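Ticket 1233
Subject: Spare fingers and second set of hand-held grippers, budget for next quarter
Raised by: Wuvus site, upper floor
Assigned to: Equipment and purchasing
Priority: Normal
Status: Waiting on supplier

Original request
We need a decision on whether to repair the present grippers or buy a second set. Finger play has been logged on two units since March. The operators can still record with them, but both have to be checked at the start of each session and that takes time out of the booking. Please advise what can be spent and from which line.

Reply 1, purchasing
Two routes. Flulberg will sell finger pairs on their own at 348 a pair, bracket included, marker plate not included. Katiyar only sells the complete hand unit and has not sent a price. Can the site confirm whether the play is in the finger or in the bracket? If it is the bracket, new fingers alone won't fix it.

Reply 2, site
Checked both units with the power off. On unit A the finger is tight and the bracket screws had backed out. Retightened with thread lock, no play since. On unit B the bracket holes are worn oval and the screws will not hold. So unit A needs nothing for now and unit B needs a finger pair with bracket.

While we are asking, please also look at the tables. We set up household items on them and two people often want to work at once.
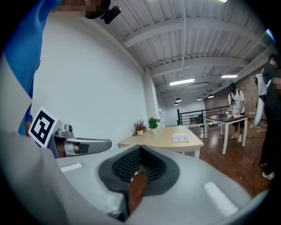
The limit is the number of working grippers. With unit B out, the second person has to wait or do the resetting. A third table would not help until that is sorted, so if money is short put it on grippers first and leave furniture for later.

Reply 3, purchasing
Noted. One finger pair from Flulberg approved against repairs. Delivery is quoted separately at 80. The marker plate will have to be moved across from the old bracket. Please take it off carefully, as the supplier charges 100 for a replacement and it comes from a different warehouse.

For the second set, I have put a placeholder in the plan under Potow, equipment. It has no figure against it until Katiyar answers. I have asked them for the price of one unit and of two, and whether spare fingers can be had later without buying the whole hand.

Reply 4, site
Marker plate is off and bagged with its screws. Unit B is labelled out of use and is on the repair shelf. Please ask Katiyar about cable length too. The present cables run over the floor and we would like longer ones that can go along the wall.

Reply 5, purchasing
Cable question added. Flulberg order placed 5 May 2019. Ticket stays open until the bracket is fitted and Katiyar has quoted.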